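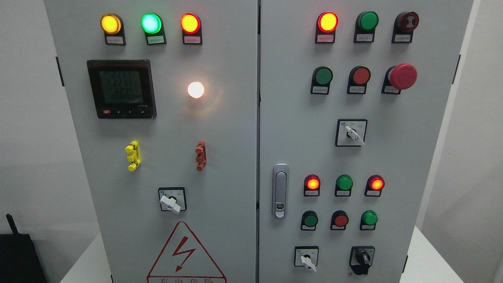 Posted by Cleltley

Tunder – the episode tracker app, reviewed after a winter of using it

Quick one as I've got a lot on. Tunder is a TV tracking app. You tell it what you watch, it tells you when the next one is on. That's the job. I've had it since November on the phone and on an old tablet in the kitchen, so long enough to have opinions.

Why I wanted one. I follow too many programmes. Some weekly, some dropped all at once, a couple that vanish for a year and a half and then turn up on a different channel with no warning. I used to keep a list in a notebook and then Pamora, which did the same sort of thing but got slower every update and in the end wouldn't open on the tablet at all. So, moved over.

Getting started

Setup was fine. Import from Pamora is in the settings, second page, easy to miss. You export a file from the old app, point Tunder at it, wait. Mine had 152 shows and 3,944 episodes marked as watched. Took most of an evening. It came across nearly right. 5 shows didn't match, all older British things, and I had to find them by hand. Two of those had been matched to American remakes, which made a mess of the watched list until I spotted it.

No account needed unless you want it on more than one device. Good. The account itself is just an email and a password.

The countdown

Main screen is a list of what's next with days and hours to go. Clear, big type, no faces of actors plastered everywhere. You can sort by date or by name. I'd like to sort by channel, can't.

Air times were right most of the time for the big channels. Less good for smaller ones. It had a quiz I watch down for 9pm for three weeks running when it was on at 8.30. I sent in a correction and it got fixed a few days later, no reply but it got fixed. Repeats sometimes get listed as new episodes, espcially around Christmas, when half the schedule is repeats anyway.

Time zones are a sore point. If a show goes out late at night in the States it lands on the wrong day here unless you switch on "local dates", and that is off by default. Switch it on. No idea why it isn't on already.

Renewed or cancelled

Each show gets a status. Running, on a break, renewed, ended, or unknown. Lots of unknown. To be fair that's often the truth of it, the channels don't say. But I had one sat at "on a break" that finished years ago and isn't coming back. Sisodia – the site I check for this stuff when I remember – had it right.

When something does get renewed you get a notification, and I did enjoy that. Got one in February for a detective series I'd given up on and it made my afternoon.

Notifications

Too many at first. It wants to tell you the day before, the hour before and when it starts. Plus a weekly round up. Plus "people who watch this also watch". Turned off all but the day before one. There's no single switch for the lot, you go through them one at a time, and the suggestions one came back on after an update. Annoying.

Ratings and comments

You can score episodes out of ten and leave a comment. I don't bother much. Comments are mostly people asking when the next series is out, on an app that tells you when the next series is out. Spoilers are hidden behind a tap, which works well enough, though the episode titles themselves are not hidden and some of those give the game away. One in particular, won't say which. Was cross.

Free or paid

Free version has a banner at the bottom and limits you to two lists. Paid gets rid of the banner, unlimited lists, and a stats page. I paid for a month to try it. The stats page told me I'd watched 103 episodes since I joined and what hour of the day I watch most. Fun for one look. Went back to free. The banner is small and doesn't make noise so I can live with it.

Things that bug me

Search is fussy. Miss out "The" and it shrugs. Get a letter wrong, same.

Specials are filed under series nought, right at the bottom, so a Christmas special doesn't show in the countdown unless you go in and tick it.

Marking a whole series as watched takes three taps and then a "are you sure". I am sure.

The tablet version is the phone version stretched. Works, looks daft sideways.

Things I like

Quick to open. Works without signal, the list is saved on the phone, so fine on the train. The calander view is lovely, whole month on one page with a dot for each show. And you can share a list with someone else in the house, so no more arguments over who's seen what without who.

Would I keep it

Yes. Already have really. Better than Pamora was at the end, not as good as Pamora was at the start. If you watch three things a year you don't need it, use a bit of paper. If you've got a long list and a bad memory get the free one, do the local dates thing straight away, and check your import for remakes.

Four out of five. Would be more if they sorted the specials.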